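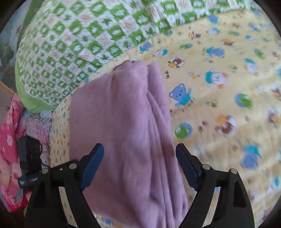 *Mauve cloth, folded, on the cartoon animal sheet*

## Gomivano travel water flosser

£107, in stock at the Ketstead shop and online

I've sold water flossers from the counter in Ketstead for long enough to have strong feelings about them, and the Gomivano is the one I take on holiday myself. It's small, it's a bit plain to look at, and it gets behind my back teeth, where I've had a permanent retainer and a bridge fighting for space for years (if you have either, you'll know the misery of threading floss under them at bedtime).

It's made by Wosberg, who also do the bigger worktop model we stock. The worktop one is stronger and I won't pretend otherwise. But it wants a socket and a shelf, and my bathroom has neither to spare! The Gomivano sits in a toothbrush mug if the mug's wide enough.

### What you get

- The handle, with the tank built in
- 2 standard tips, with coloured rings so you don't swap by mistake
- One softer tip for gums and for going round implants
- USB charging cable (no plug)
- A drawstring bag, thin but fine

### The details

| | |
|---|---|
| Tank | 170 ml |
| Weight, empty | 500 g |
| Settings | Gentle, normal, pulse |
| Charge time | Overnight from flat |
| Guarantee | 2 years |
| Colours | White or grey |

One tank does my whole mouth on gentle if I don't dawdle. On normal I fill it twice, once for the top and once for the bottom. People do ask whether that gets annoying and yes, it does a bit, but the lid is a proper flip-up one and you can hold it straight under the tap.

### Using it

Start on gentle, even if you think you're tough. Lean right over the basin, pop the tip in, close your lips most of the way, and only then press the button. The water needs somewhere to go, so let it dribble out. I got the mirror, the ceiling light and my own ear the first time.

Use lukewarm water. Cold is a shock on sensitive teeth and hot water isn't good for the seals. Follow the gum line, pause a moment between each tooth, and take your time round the back ones. I do mine before brushing. Plenty of customers do it after, and I've given up arguing about it.

Don't put mouthwash in the tank unless you rinse it through with plain water afterwards. The sticky ones gum up the pump, and a gummed-up pump isn't covered by the guarantee.

### Who should check first

If you've had a tooth out, a biopsy, a cyst removed or any other surgery in your mouth lately, please ask your dentist or the surgical team before you point a jet of water at it. A healing socket needs leaving alone, and how long for depends on what was done. They'll tell you when it's fine to start. The same goes if you've got a lump or an ulcer that isn't going away: get it looked at, and leave the shopping for later.

Bleeding gums in the first few days are common when you start cleaning somewhere new. If they're still at it after a couple of weeks, book an appointment.

### Cleaning and spares

Empty the tank every time and leave the lid up overnight. I run a tankful of water with a splash of white vinegar through mine when the flow starts to look weedy, then a tank of plain water. We're in a hard water area here, so that's fairly often!

Tips want changing every few months. We keep the standard and soft ones behind the till, and the Georgiev orthodontic tip fits too, with a firm push. I wouldn't bother with the cheap multipacks, as the ones I tried were loose and popped out mid-rinse.

### Things I'd change

The charging port cover is fiddly with wet hands. The pulse setting is noisy enough to wake the dog. And I'd love a proper hard case, because the bag does nothing to stop the button getting pressed in a suitcase (there's a travel lock, hold the button down until the light blinks, but I always forget).

### Delivery and returns

Orders in before 3 pm go out the same day. Unopened boxes can come back for a full refund. Once the tips have been used I can't take it back unless it's faulty, for obvious reasons, but if it stops working bring it in or post it and I'll sort it out with Wosberg for you. Keep your receipt, or at least the order email.

The grey is running low and I'm told more will arrive in April.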